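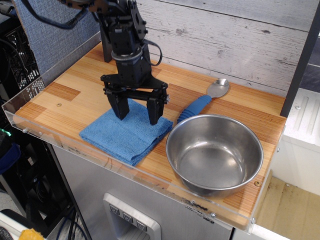

Search this site Go

Gripper Week at Trumgate

We finally got both sets of fingers onto the same arm! All week we've been swapping between the Ovside pair and the longer Van Wyk pair at the toy kitchen, same controller, same camera positions, same handful of objects, and we logged 1,170 grasps before packing up. I've wanted to run this since April and it was every bit as fun as I'd hoped. A few favorites are in this gallery.

Fast moves are where the Van Wyk fingers shine. We turned the speed limit up to 60 percent and the controller kept up beautifully (a little hum from the wrist, nothing worse).

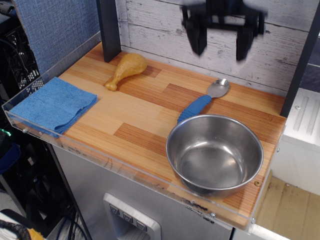

Marisela's fans over at Tollorholm will say 60 is still timid, and one reader wrote in to tell us that the Ovside fingers get much better at speed once the pads are swapped for softer ones. Pads are on order!

Closing force took most of our tuning time, and I loved every minute of it. Too little and the fingers slide off, too much and the servos complain. A folded towel like the blue one under the gripper is a great test for this, with all those layers to pinch: do you want the top fold or the whole stack? We tried 47 force settings on cloth alone.

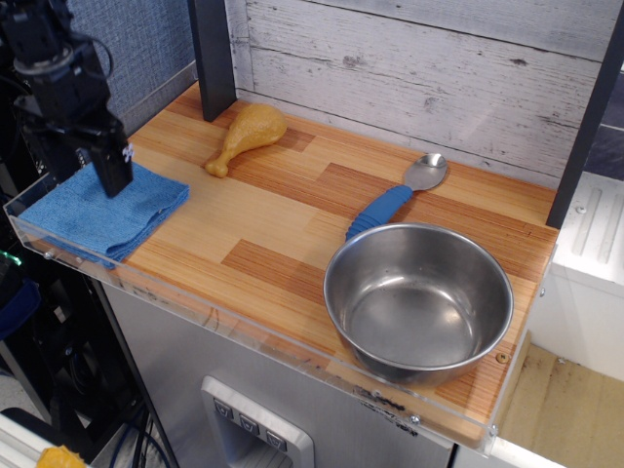
Camera placement got its own afternoon, and I'd happily give it another. Shiny things are the hard part for our depth camera, and a steel bowl throws back light from every side, so we ended up leaning on the plain color view much more than planned. 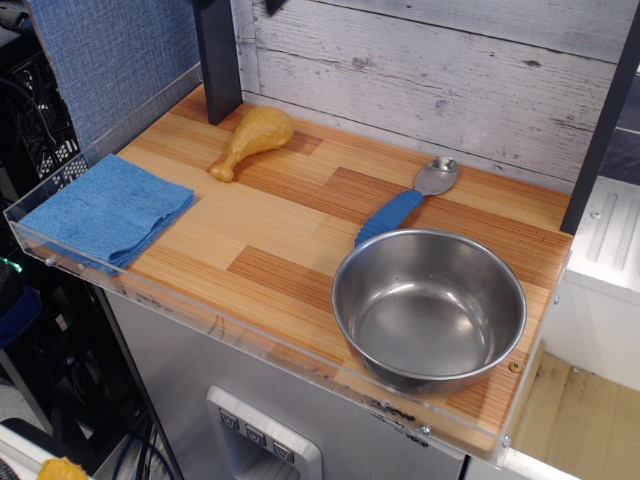 Can both sets of fingers run on the same controller settings? Only for slow moves; above that, each pair needs its own force limits.

Posted October 14, 2020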